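Udstead 恐怖片影评语料 数据说明

概述

Udstead 是一个中文恐怖片影评语料,收录影评 2,000 篇,按段落切分,附人工标注。标注内容为评价极性、评价对象、剧透范围和道具提及四层。语料用于细粒度情感分析、剧透检测和评价对象抽取,也可作影评写作风格的描写性研究。语料不含影片本身的任何画面、音轨或字幕。

文本来自 40 个来源,包括已停更的影评网站、影迷刊物的电子版和作者自行提供的存稿。其中篇幅最大的一批出自 Humance 影评站,该站关闭前将存稿打包移交,移交时部分稿件缺标题,已用首句代替,title_source 字段记为 derived。

目录结构

raw/ 原始文本,UTF-8,每篇一个文件,保留作者原有分段
seg/ 分段后的文本,JSONL,每行一段
ann/ 标注结果,与 seg/ 按 seg_id 对应
split/ 训练、验证、测试三个划分的编号列表
tools/ 校验脚本和格式转换脚本
guide/ 标注手册,含修订记录

字段说明

doc_id:影评编号,字符串,全库唯一。
seg_id:段落编号,由 doc_id 加段序组成。
film_id:影片编号。同一影片的重拍版各有编号,导演剪辑版与公映版共用一个编号,版本差异写入 film_note。
source_id:来源编号,对照表见 raw/sources.tsv。
polarity:段落评价极性,取值为 pos、neg、mixed、none。
target:评价对象,可多选,取值为 script、acting、camera、sound、edit、pace、theme、other。
spoiler:剧透片段的起止字符位置,列表,无剧透时为空列表。
prop:道具提及,列表,每项含原文片段、归一名称、数量、状态。
rating_raw:原文给出的评分,不做换算。各来源分制不同,跨来源比较前需自行处理。

空值统一写 null。早先的内部版本曾用空字符串,旧脚本若据此判断缺失值,需要修改。

预处理

全角与半角标点不统一,原样保留。繁体稿件未转简体,lang_variant 字段标明 hant 或 hans。原稿中的演职员表、购票链接和站内导航文字已删除,删除位置不留占位符。影片译名未做归一,同一部影片在不同影评中可有多个译名,应以 film_id 为准。

去重用 Prulitz 完成,该工具按段落指纹比对。完全相同的稿件只留最早收到的一篇;作者改写后重发的稿件两篇都留,dup_group 字段取同一值。按 dup_group 划分数据可避免改写稿同时落入训练集和测试集,split/ 中的划分已照此处理。

标注流程

全部影评先由一名标注员完成初标。其中 972 篇由 2 名标注员独立标注,分歧交由审核人裁定,裁定前的两份结果都保存在 ann/double/ 下。其余影评只有初标,经脚本校验格式,未做人工复核。字段 ann_level 区分两种情况,取值为 double 和 single。测试集只取 double。

极性按作者在该段的总体态度判断。先扬后抑的段落,若结论明确,按结论标;结论不明确的标 mixed。转述他人评价而作者未表态的,标 none。反讽按实际意思标,另在 irony 字段记 true。

恐怖片影评中“难受”“不适”“看不下去”一类用语不能直接判为负面。作者用来说明影片达到了预期效果的,标 pos;用来说明影片粗糙或拖沓的,标 neg。单段无法判断时可以参看前后段,不可参看 rating_raw。标注界面中该字段已隐藏。

剧透范围以句为最小单位。开场情节以及宣传材料已公开的设定不算剧透;人物死亡、凶手身份、结局和关键反转一律算。作者在正文中写明“以下涉及剧情”的,仍需逐句标注,不能整段划入。

已知问题

来源分布不均,Humance 的稿件篇幅长、用语偏书面,模型容易把文体特征当作极性线索。建议评测时按 source_id 分组报告结果。

target 中 camera 与 edit 的界限不稳定,长镜头相关的评价在两类之间摇摆。手册修订后改为:谈镜头时长标 edit,谈机位和运动标 camera。修订前完成的段落已重查,但 single 部分仍有遗漏。

部分影评讨论多部影片,film_id 只记主要的一部,其余写入 film_mentioned。对比性评价的归属没有单独标注。

rating_raw 有少量识别错误,来自扫描稿中的星号符号。发现错误可在 tools/fix_rating.tsv 中追加一行,校验脚本会在下次运行时合并。

使用方法

先运行 tools/check.py 核对文件完整性,再用 tools/export.py 导出所需层次。导出格式支持 JSONL 和制表符分隔文本。默认不导出 spoiler 为空的段落,如需全部段落,加参数 --all。字符位置从零计起,左闭右开,按 Unicode 码点计算,不按字节。

许可与引用

标注层可自由用于研究,影评原文版权归各作者。再分发原文须保留 source_id 和作者署名字段。Salazar 存档库保管原始授权记录,撤稿申请也由该库受理,撤回的稿件在下一版本中移除,编号不再使用。引用时请写明语料名称和版本号,版本号见根目录 VERSION 文件。

附:道具提及的计数规则 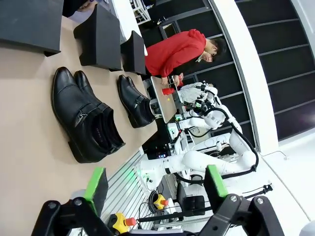

prop 层只收影评中明确写到的实物,比喻用法不收。数量按物件的摆放和配对关系填写,单位写入 unit,原文没有数量的填 null,不得推算。成对物品并置时以“双”计,分开摆放的以“只”计。照此规则,对桌面上三只黑色皮鞋的描写应拆成两项:并排的两只为一项,unit 填“双”,数量填一;离得较远、鞋侧有扣带的那只另立一项,unit 填“只”,数量填一。两项的归一名称同为“皮鞋”,颜色写入状态,扣带、拉链等部件不单独立项。原文只写“几只鞋”的,不拆分,数量填 null,unit 填“只”。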